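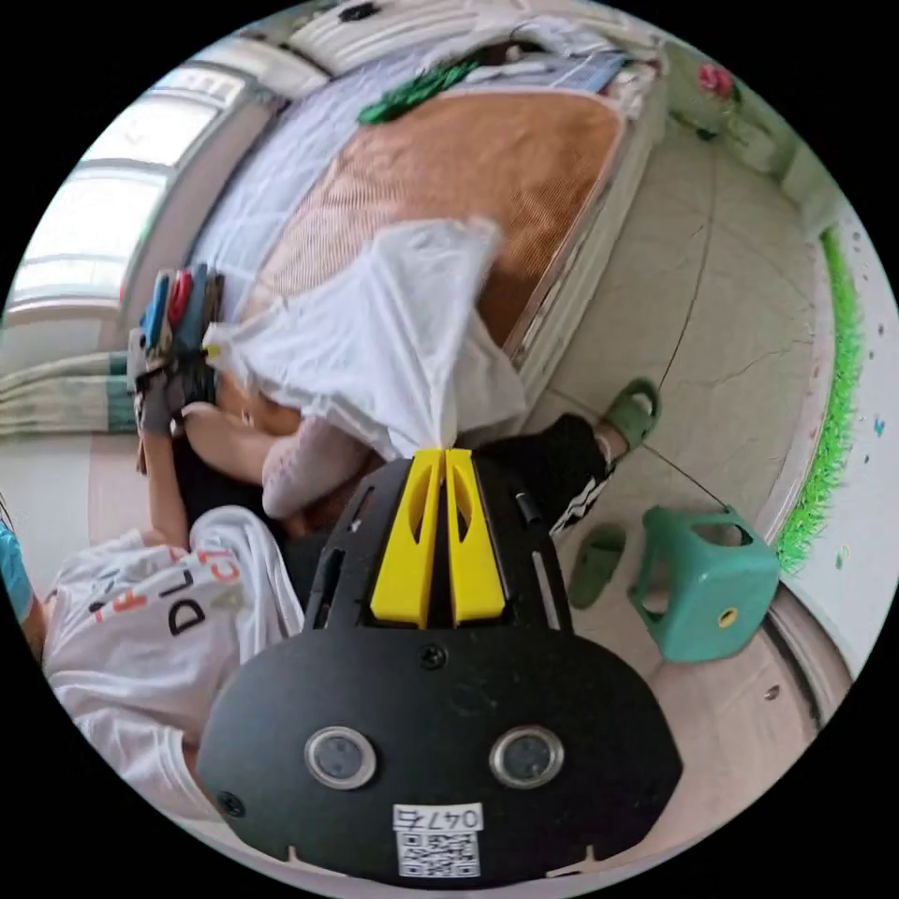

Can a robot learn to handle cloth and bags from recordings made by hand, with no robot in the room? Partly. Our Multance policy was trained only on recordings made with hand-held grippers, and on the arm in our lab it finished 67 of 100 folding trials it had never met before.

This page collects a few views from the bedroom sessions, with short notes on the method. The written report covers the rest.

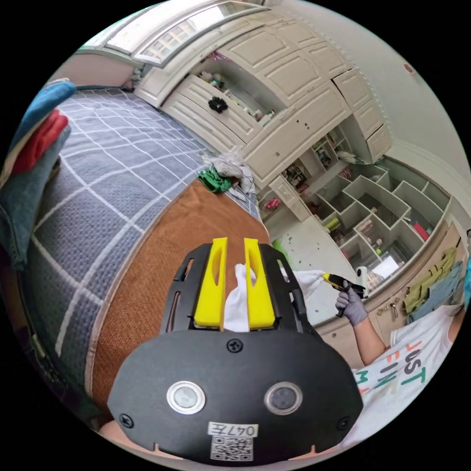

Dostton, July 24, 2020

The recordings come from 32 homes. Each one is visited once, and a visit gives us around 217 usable clips. Clips are kept whole — we trim the start and the end but don't cut out pauses or second tries.

A white cloth held between the yellow fingers is a typical start. Cloth is the hardest material in the set, and we gave it the most recording time. 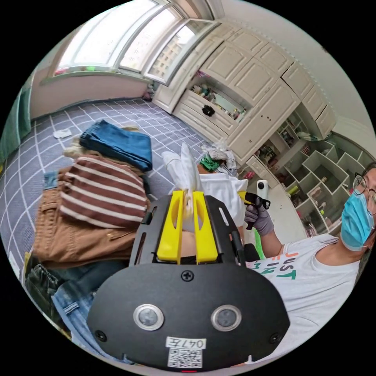

We also tried training on lab recordings alone. That version did well on the lab table and poorly everywhere else, and adding more lab clips made little difference. Adding clips from just 10 homes helped more than doubling the lab set.

Both hands are recorded, and the two tracks are lined up afterward. The Gitis software does the matching. When the tracks drift apart, the clip is dropped.
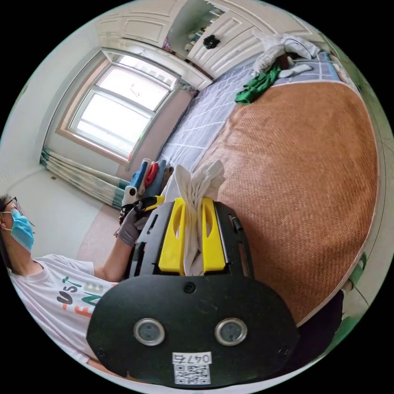 Stamatopoulos wrote to ask whether the gain came from the homes or simply from having more kinds of fabric, and suggested holding the fabrics fixed while changing the rooms. We haven't run that test yet. It is planned for December, with the same grippers and one set of garments carried from home to home.

Results will be added to this page.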